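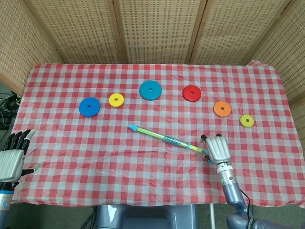 Can the Preltier hand kit be set up for tabletop work in one day by people who already run a two-armed robot?
Mostly. Mounting and the first grasps fit in a day, the tactile calibration spilled into a second.

Thursday, April 9, 2020

Second day with the Preltier evaluation kit and I'm still grinning. Writing this up while it's fresh so whoever has the bench next doesn't repeat my morning.

Calibration first. The manual says to run it with the fingers open and the wrist level. I had the wrist pitched and got garbage on the thumb channel, three passes in a row. Leveled it, ran again, clean. Buffer is 1,024 samples per finger by default and I left it there. Going smaller makes the plots jumpy and I didn't see any gain in response.

Task for the kit review is the stick and rings. Six rings in an arc, stick lying diagonally in front of them, arrow tip up and to the left. Right hand takes the lower end of the stick. The left stays out by the edge of the cloth until it's called for. I like this layout a lot because the rings are all different sizes (big teal one at the back, little yellow-green one far right) and the stick is long enough that a sloppy grip shows up at the tip right away.

Grip notes: palm down with the fingers curled works much better than coming in from the side. Force limit at 300 in the kit's own units, whatever those are. The docs never say! Have written to Preltier to ask. At 300 the stick holds without twisting, lower than that and it rolls in the fingers when the wrist turns.

Ran 20 pickups before lunch with the Graltholm controller and they felt great, really smooth closing motion, none of the chatter we had with the old hands back in November. Then 59 more in the afternoon on the stock controller to compare. Stock is slower to close but gentler at contact. Haven't gone through the logs yet so no success rates here, don't quote me.

Cloth: keep the gingham. The wrinkles shift a bit between runs and the Clumska vision package copes fine with that. It did lose the yellow-green ring twice, both times after I'd turned the lights down. Lights up, found it again.

Gripes, small ones. The connector on the wrist is stiff and the latch is on the wrong side for us. Startup takes roughly a minute and the progress bar tells you nothing. Config files get overwritten on update, so I've copied ours to the shared drive under rutkowska-bench.

Still to do: ring pickups by size, biggest to smallest, then ring onto stick with both hands. Also need the longer wrist cable before anyone tries a full reach across the table. I'd vote to keep the kit past the trial if the ring runs go half as well as the stick did.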